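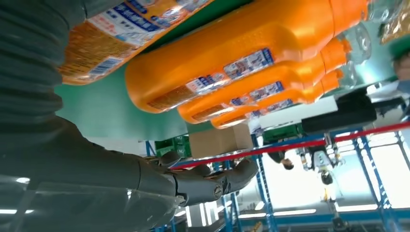 Nanami Hayashi wrote to me in March that a bottle laid on its side takes up less room than one left standing, that anyone who disagrees hasn't measured their shelves, and that I should try it before I write another word on the subject.

Well, I've measured my shelves, and I've tried it. I'm still not sold, but I promised to put the shelf page up anyway, so it's up, with more grumbling than a gallery normally carries.

Side Storage at Brordale: shelf gallery and notes
Updated 26 June 2026

The Brordale storeroom changed over to what everybody now calls the Murakami layout at the end of the winter. If you've been spared the talk, it goes like this. Bottles go down flat with the caps facing one way. Like colours sit with like colours. Anything boxed stays in its box until somebody needs it, and anything loose goes in a crate. There's a binder, and the binder has tabs.

My complaint is with the arithmetic. A shelf that's 400 mm deep is a good shelf for standing bottles and an awkward one for bottles lying down, unless the bottle happens to be the right length. Too short and you've got a dead strip behind it that fills up with lost caps and receipts. Too long and the neck sticks out into the aisle where your elbow will find it. The binder shows one size of bottle, which must be nice.

You do get the height back, I'll give them that. With standing bottles we set the shelves far enough apart to get a hand over the top, and that wasted a lot of air. Laid flat, you could in theory squeeze in another shelf. We haven't done so. The uprights only adjust in large steps and the spare shelf is holding up one end of the sorting table.

The picture and its caption

1. Orange bottles on the green shelf, caps to the right. The labels are white with blue print, which was supposed to make them easy to pick out from the clear ones past the caps. I grant that the orange is easy to pick out. I'd point out that it was easy to pick out when the bottles stood up, too. Cardboard box and green crates are staying put until I hear a better plan.

Notes on the shelf, for those who wrote in

Colour. Several of you asked whether sorting by colour works. It works for whoever did the sorting. Two people can look at the same wrapper and one will call it yellow and the other brown, and then it goes in two different places on two different days. Orange is safe enough. I'd stick to orange, green and clear, and put everything else by what it's for.

Caps. The rule about facing the caps one way is the part of the binder I'd keep. When they're mixed you end up lifting each bottle to see which end you've got hold of. My objection is that the binder never says which way. Ours go right. The shelf across the aisle goes left, and I've heard both defended with a straight face.

Leaks. The binder says a properly closed cap won't leak on its side. I'd like to meet the person who has properly closed every cap in a storeroom. My own advice is to keep opened bottles standing and lay down only the sealed ones. Wipe the shelf weekly in any case, and look underneath when you do.

Rolling. Round bottles roll, flattish ones don't. If yours are round, a strip of Zuvley grip liner will hold them, though it picks up dust like you wouldn't believe and has to be washed in the sink. A folded tea towel does the same job and you already own one.

Labels. Lay a bottle down and the label goes wherever it likes. You can turn each one face up as you put it away, and for a week you will. I've asked for shelf-edge tags instead, with large letters. Somebody suggested the Clatutel app, where you scan a code on the shelf and your phone tells you what's on it. I can see what's on it. I'm standing in front of it.

Boxes. Keep the flaps facing out and write on the end, not the top, because the top is no use once the next box is on it. The binder wants everything decanted into matching tubs by the end of the year. I priced the tubs at Murakami's own list and 63 dollars for a set of nine seemed steep when the boxes arrive free with the goods inside.

Crates. Fine as they are. They stack, they wash, and you can see through the sides if they're the open sort. Don't fill them past the handles. I've no quarrel with crates.

Packages. Soft packs and wrapped goods are where the layout falls down, in my opinion. They slump. Stand one against a bottle and it leans until it's on top of the bottle, then the label on one hides the label on the other. Give them their own bin or put a divider in. The binder has a lovely drawing of a divider and no part number.

A test, of a sort

I timed myself fetching the same items under the old layout and the new one. Old layout, 60 seconds. New layout, also 60 seconds, and I'd had weeks of practice by then. Make of that what you like. Nanami says I was walking slowly on purpose the second time — I deny this, though I won't pretend I hurried.

She also says one person with a stopwatch proves nothing, and there she has a point. If you've got a storeroom of your own and don't mind being watched, send me your times. Please say how deep your shelves are and whether the bottles stand or lie. "Tidier" is not a time.

From the comments

We laid ours down for a month and went back to standing. The shelf looked neater in the morning and worse by lunch. Kept the caps rule.

What liner width do you use on the green shelves? Mine curls up at the front edge.

Reply: Full depth, trimmed square, and press the front down under the lip if you have one. If you haven't, use the tea towel.

I think you're being hard on the binder. It saved our back room, and we had no system at all before it.

Reply: Then any system would have been an improvement, and I'm glad you've got one. Which way do your caps face?

Left.

Reply: Naturally.

More shelves will be added to the gallery when the far aisle has been finished. Corrections to the measurements are welcome, preferably in millimetres.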